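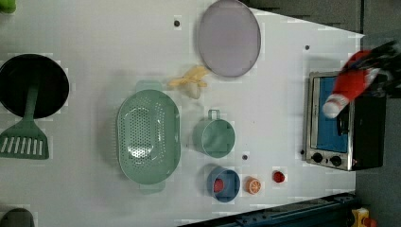

How to Set Up a Play Kitchen Your Kids Will Keep Using

My two started asking for a play kitchen in April, and I spent far too many evenings reading about them before I figured out that the kitchen itself hardly matters. Ours began life as a nightstand from a yard sale on Skermont Street. What matters is where you put it and how much you put in it, so let's go through that together.

Step 1. Pick your spot. Close to the real kitchen is best if you can spare the room, so your little cook can chat with you while you make supper. Stay well clear of the stove and of whatever path you take with a hot pot!

Step 2. Get the height right. Have your child stand with arms relaxed and bend the elbows. The play counter should land a little below that. For my younger one it came to 20 inches, and I trimmed the nightstand legs to match (measure again before you saw, please, I speak from experience).

Step 3. Choose a few good pieces. One pan, one pot, a spatula, a couple of plates and a small bunch of pretend food will carry you for weeks. I know how tempting those giant sets are, but a heap of tiny parts mostly ends up under the couch. Look over each piece for sharp edges, and skip anything small enough to choke on if you have a baby crawling about.
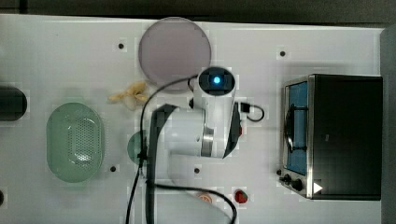
Step 4. Give everything a home. Low hooks for the tools, a shallow bin for the food, and nothing stacked more than two high. My neighbor Trilok Mittal traced each piece onto paper and taped the outlines to his shelf — his daughter treats cleanup like a puzzle now, and I copied him the same week.

Step 5. Swap things out. Keep a box in the closet and trade a few items every couple of weeks. An old muffin tin coming back after a long rest is as good as a birthday.

Wash plastic pieces in warm soapy water, and let them dry all the way on a towel before they go back in the bin.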